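Hallway, finally

November 12, 2024

Quick one tonight as I've got bread in the oven and paint in my hair. The hall is DONE. Well, the bit you can see from the front door is done. The bit behind the coats is between me and the coats.

For anyone new, we moved to Trumstead in May and the hallway has been annoying me ever since. Long, thin, no window, brown carpet. One sad bulb in the middle. You came in, tripped over the shoes, and went straight through to the kitchen without looking up. Which was probably for the best.

So I gave myself a budget of £300 and a deadline, the deadline being my mother in law. I missed it. She came, she saw the brown carpet, she said it was "practical".

First job, the carpet. Came up in one go, along with a lot of grit and a 1p piece. Boards underneath not lovely but not rotten either. I'd planned to sand them, then looked at the price of hiring a sander for the weekend and went right off the idea. Gave them a good scrub, filled the worst gaps, two coats of floor paint in a sort of putty grey. It says on the tin it's dry in four hours. It is not. Ask my socks.

Then the walls. I wanted something warm and went for a colour called Tridden, which looked like weak tea on the card and came out more like a plaster. Panic for one whole evening. But with the lamp on it goes really soft and peachy, and I've stopped wanting to repaint it, so it stays. Two coats, and a third by the stairs where the old scuffs kept coming thruogh.

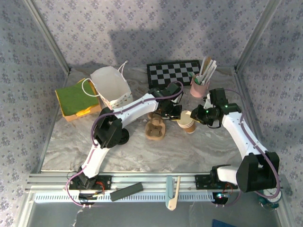
Lighting was the big one. Rewiring was out of the question on this money, so the sad bulb got a big paper shade (£25, my one proper splurge) and I put a little lamp on the shelf by the door with a timer plug. Comes on at teatime. If you only do one thing in a dark hall, do that. Coming home to a lamp that's already on is just so nice, I don't know why I waited this long!

The shoes. Oh, the shoes. I looked at the proper shoe cabinets, the tip-out ones, and every single one was either too deep or too dear. Ended up with a low bench from Storura, flat pack, a right pain to put together as the screws for the back panel were in the wrong bag. Shoes go under, bum goes on top. The kids have used it twice. We live in hope.

Coats are on a row of 7 hooks, all second hand and none of them matching. I screwed them to a length of old shelf and painted the shelf the same as the wall so it sort of dissapears. Put a spirit level on it before drilling. Still wonky. I think it's the house.

Last thing was the mirror. I'd been after a round one for ages and found it at Amissah, the salvage place behind the station, with a chip on the bottom edge that you'd only spot if you're a very small person or a cat. It faces the glass in the front door, so we get a bit of daylight bounced down towards the stairs. Five minutes of haggling and I didn't even get anything off.

Still to do: skirting (two coats, can't face it), the inside of the front door, and something for the stairs. I keep going back and forth on a runner. Stripes? Too seaside? Plain would show every crumb, and there are a lot of crumbs in this family.

Also I need a doormat that stays where it's put, ours creeps under the door every time someone opens it. If you've got one you like tell me in the comments please, and whether it's survived a wet dog.

Right, bread.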